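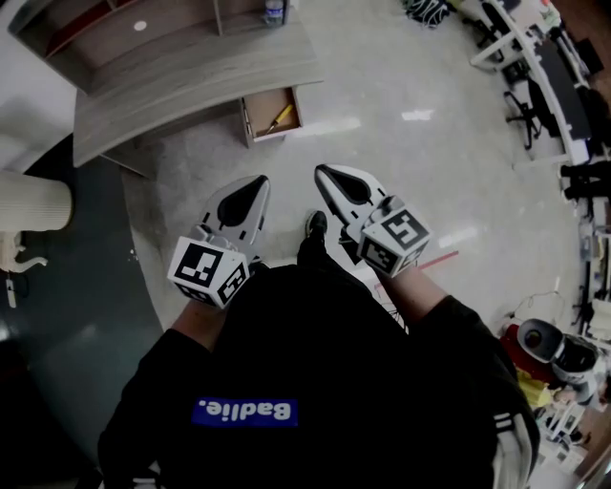
Two hand-held grippers, each with a marker cube at its base, and a desk with its drawer open.

Wakden, 2/23/26. Okay, we've been itching to share this one! I'm Samina Zaidi, I run the manipulation group at Harju, and today we're putting out Holosard, our method for teaching a two-armed robot household chores from recordings of people doing them.

There's no robot in the room while we record. A person picks up a pair of grippers, looks at what they're doing, and gets on with it (opening drawers, putting tools away, that kind of thing). The black-and-white squares on the cubes let our software work out where each gripper is and which way it's pointing, and Holosard turns those paths into arm motions.

What's new is how we deal with the moments when a gripper drifts out of view. Older versions of our code just threw those stretches away, and it drove me nuts. Now we fill in the missing path from the other hand and from how the head is moving, and we keep the recording.

We trained on 300 recordings made in January, then ran 200 trials on the robot across 4 chores. Drawers went best. Anything floppy is still a headache, and Samer Awwad, who wrote most of the path-filling code, already has a list of fixes as long as my arm.

The paper, the code and the recordings are free to download from the Harju site starting today. Ondix paid for the robot time, thank you!

Press contact: Irja Lappalainen, Harju press desk. She can set up calls with me or Samer, and lab visits too.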